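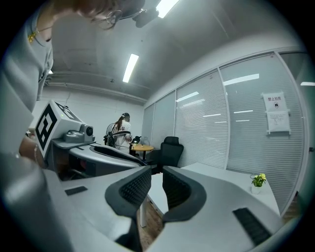 April
Posted by Ignacio Ibarra

Notice of Results: The Narnora Autumn Pun Competition

The annual pun competition has now closed, and I am pleased to publish the results to readers of this blog. The theme for this year was the Easter long weekend, with entries to be spoken or worn. The field comprised 153 entries, the largest number received to date.

First place is awarded to a reader from Cudmont, who attended a family lunch dressed as a chequebook covered in small paper rabbits and introduced herself as "a bouncing cheque". The entry satisfied the rule that every costume must be explained in four words or fewer.

Second place goes to a household in Sustton for "hot crossed buns", in which two adults wore bread rolls on their heads and declined to speak to one another until dessert. 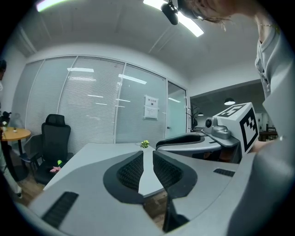

A special mention is made of the Panganiban entry, a man in a grey dressing gown with an egg carton on each shoulder, submitted under the title "General Eggsenhower". It was disqualified under the rule against historical figures. An appeal was received and has been dismissed. The rule will remain in force next year.

Entrants are reminded that "egg-cellent" and "some bunny" have been ineligible for two years. Both appeared again in considerable numbers. I would also ask that written explanations be kept short, as one submission ran to 2000 words and the pun was on the last page.

The theme for the winter competition will be soup. Entries may be left in the comments below until the end of June. Puns on "souper" will be returned to the sender.

14 comments | 31 shares

Related posts
Winter Competition: Conditions of Entry
Ten Costumes Involving Cutlery
A Correction Regarding the Turnip Joke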